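November 4, 2019

The office moved to the second floor in January, and the drinks counter has been a low-grade problem ever since. It is a two-meter run of countertop with a sink at one end and a water dispenser at the other. Everything between those two points is negotiable, and I have spent more time negotiating it than the subject deserves. These are my notes on the cups.

We use disposable cups for visitors and mugs for ourselves. Mugs are outside the scope of this post, except to say that they hang on a rail and the rail works.

The cup supply comes from Stokthorpe, who sell by the case. A case is 500 cups in 10 sleeves. The previous supplier, Zitis, packed 100 to a sleeve, and the difference matters more than the unit price does. A sleeve of 100 is long enough to bend under its own weight when you pick it up by one end, and a bent sleeve means ovalized cups in the middle third. An oval cup will hold water. It will not take a lid, and it will not drop out of a tube dispenser without help. The shorter sleeve stays straight, stands upright in a cabinet, and can be opened with one hand.

I tried three ways of storing the open stack.

The first was a wall-mounted pull-down tube, a Plulano, sold as fitting most sizes. The tube holds the stack rim down and grips the bottom cup by its rim with a set of flexible tabs. Adjusting the tabs is done with a small dial whose markings do not correspond to anything. Set too tight, the tabs hold on to the cup and you pull until the rim deforms. Set too loose, you get two cups, or four. I found a setting that gave single cups about nine times in ten, and then the next sleeve came from a different batch and I had to find it again. The tube is now in the storage closet.

The second was a plain stack on the counter, mouth down. This is what most people do by instinct and it has some merit. Dust stays out of the cups, and the wide end is at the bottom, so the stack is stable to a reasonable height. The drawback is in the handling. To take one cup you grip the top one by its base end and lift, and if the nesting is tight the second cup comes with it. You then need the other hand to separate them, and the usual way of doing that is to put fingers on the rim of the inner one.

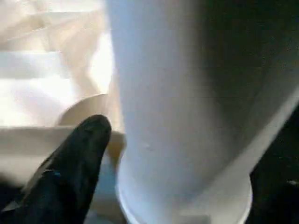 The rim deserves a paragraph of its own. On a tapered cup it is the stiffest part of the whole object. The wall by itself is a thin cone and will fold if you look at it sideways; the rolled edge is what keeps the mouth round. It is also what the lid snaps over and the part that touches the drinker, so it has three jobs and no spare capacity. Once a rim has been pinched flat at one point, the lid will leak at that point. You can roll it back between finger and thumb and it will look fine, and it will still leak. I tested this over a sink with an unreasonable number of cups.

From this follows the only handling rule I have taped inside the cabinet door: hold the wall, in the lower half, lightly. The lower half is narrower, so it resists folding better than the upper half, and it keeps hands away from the lip. It also happens to be the natural place to grip when the cup is full, although a hot drink will make you reconsider.

The third method, and the current one, is an open-front acrylic holder from Khosravi. It is a rectangular box lying on its side with a slight backward tilt -- the listing says five degrees, and I have no reason to doubt it. The stack lies horizontally with the bases toward you. You take the nearest cup by its wall and draw it forward. The friction of the remaining stack against the box floor holds everything else in place, which the vertical arrangements could not do. Double pulls have dropped to the point where I have stopped noticing them.

There are costs. The holder takes up more counter depth than a vertical stack, and it had to go on the left, next to the sink, where it gets splashed. I raised it on two strips of rubber matting and added a short splash guard made from the leftover piece of a cutting mat. The front cup is also exposed at all times, but only its outside faces the room, so I consider that acceptable.

Capacity is one sleeve with a little room left over. I do not recommend filling that room by pushing in part of the next sleeve. Compression is what makes nested cups stick, since each cone wedges into the one behind it and the air cannot get back in between them. If a stack has been compressed, squeeze it gently along its length and give it a quarter turn. It usually lets go.

Refilling is done when the stack gets down to the last hand's width. Old cups come forward, new ones go in behind. The empty sleeve goes in the recycling with the other soft plastic, provided your hauler takes it. Ours does, under protest.

Lids are still unsolved. They live in a drawer, in a bag, and they come out in clumps. I have measured the drawer for dividers and will order those with the next case of cups.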